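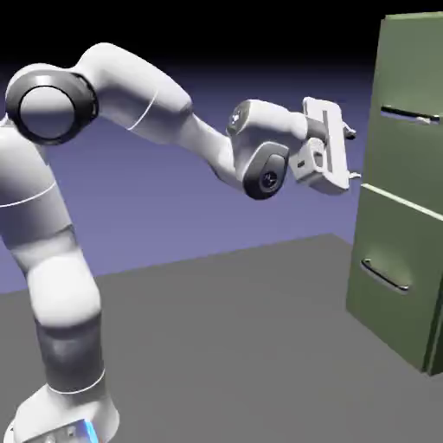

Resetting the drawer cell after the gripper swap

Sat 29 July

The simulated cell at Clistwood has one arm and one green two-drawer cabinet. I changed the gripper model last week and the old pre-grasp pose no longer made sense, so this morning went to setup.

The start pose now holds the gripper open in front of the cabinet, level with the upper drawer handle. Fingers point at the cabinet, one above the other, which suits a horizontal bar. The lower handle is curved and mounted at a slight angle, so it gets its own pose file. I have not written that one yet.

Changes, in order:

Tool offset re-entered by hand. The Kultell importer still drops the last rotation.

Wrist joint limit pulled in by 19 degrees. Without that the planner likes to flip the wrist on approach.

Contact stiffness on the fingers back to default. I had raised it in July to hide a slipping problem – a bad fix.

Approach speed cut to 30 mm/s for the final stretch.

Then I ran the upper drawer overnight settings as a short batch: 513 pulls, nearly all clean. The failures I looked at had one finger landing on the drawer front above the bar. I moved the target down slightly and queued 1,239 more.

Pose files are in the Dubey folder under the new gripper name. The old ones stay until the lower drawer is done.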